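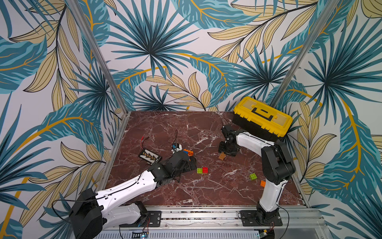 Both arms down, left gripper next to the orange bricks, right one waiting over the brown-orange one.

Winimano notebook, Dec 3, 2021

Brick day! Second full session on the brick task and I'm much happier with it than the first. The task as it stands: both arms start parked, each one goes for a brick of its own, they build something small between them and then back off. An episode only counts if both arms have moved and the bricks end up pressed together. A near miss goes in the other folder (we are keeping the near misses this time, see the argument on the last page, which I lost).

The target for Winimano is 1000 good episodes before the January freeze. I did 60 today, 20 before lunch and the rest after, when my hands had warmed up and I'd stopped overshooting with the left arm. The slow bit is never the picking up, it's lining the studs up. I come in slightly twisted, push, the lower brick skates off across the marble and I'm chasing it round with the other gripper. Steadying the lower brick with one arm while the other presses is far better, so that's now how I do it every time – whoever takes the next shift, please copy this or we'll be teaching it two different habits.

Wrist view is pulling its weight. From the fixed camera I can hardly tell whether the studs are in line, from the wrist it's obvious.

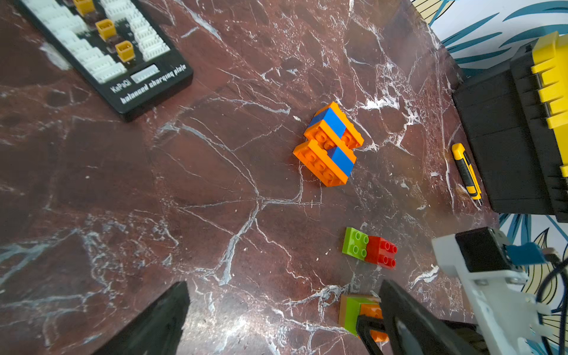 Wrist camera: orange and blue block in the middle, lime-green and red side by side below it.

I'm leaving the clutter in. The charging plate, the knife and the toolbox all stay on the table as things to be ignored, and I shift the small stuff a bit between batches so it doesn't learn that the bricks always live in the same patch. Knife goes near the toolbox end, well out of the way of the grippers. I did try a batch with nothing but bricks out and the episodes looked lovely and clean, and I don't trust them one bit. Tagged them "bare" so they can be dropped later.

The glare is still annoying. With that shiny surface there's a pale patch in the wrist view that wanders about as the arm turns, and when it lands on a brick I lose the studs completely. I turned the exposure down a notch after lunch and wrote the new value into the session header. Haven't compared the two halves properly yet. The Dirnero people said they had the same bother on their bench and simply lived with it, so perhaps I'm fussing.

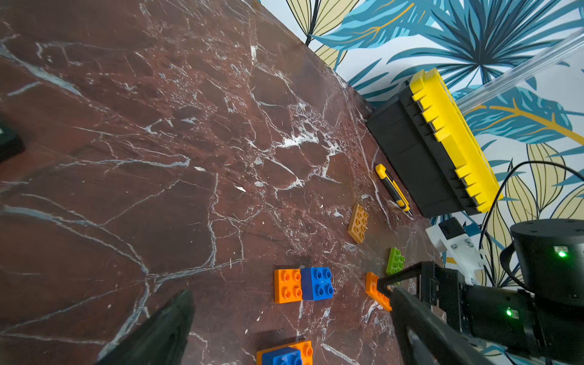
Brick colours next. Orange and blue are easy to label, but I keep writing "tan" for one and "brown" for another, and then the fixed camera makes me doubt both. Going through the morning's notes I'd used three different words for what I'm fairly sure was the same brick. From now on the label sheet says orange, blue, green, red, tan and that's your lot. Lime counts as green. If you can't decide, write "unsure" and move on, please don't make up a new one (I'm mostly talking to myself there).

Labels also need to say which arm did what. The Stergiou logger only saves the joint readings under arm 1 and arm 2, and I had them the wrong way round for the first batch, oh dear. Left is 1, right is 2. I've fixed the batch by hand and checked it against the video, and stuck a bit of tape over the keyboard saying so.
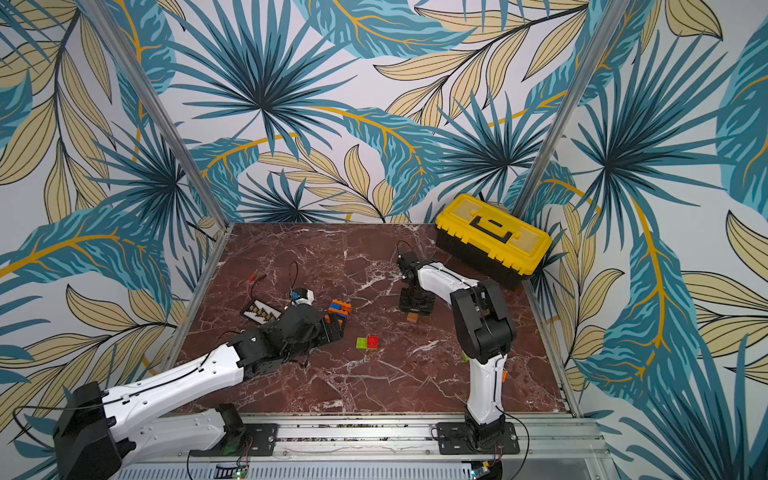
Left gripper up against the orange and blue stack, right one hanging over the tan block.

Episode length: mine are creeping up. The early ones were brisk and the late ones have me dithering above the brick before I commit, and a learner will happily pick up the dithering as well. If I've been hovering for more than a breath or two I now bin the take and start again. It feels wasteful but the ones I kept after deciding that are so much nicer to watch.

One thing I'd like to try is starting with the bricks already half joined, so that it sees some recoveries. Over half of the near misses end in that state anyway, so we may as well have good examples of getting out of it. Will ask at the Tillier call whether that counts towards the total or sits apart.

To do:
Back up today's episodes, both folders
Compare wrist exposure, morning against afternoon
Redo the labels on batch 3 with the short colour list
Check the left gripper's closing force, it felt soft towards the end
More green bricks in the next batches, orange is getting all the attention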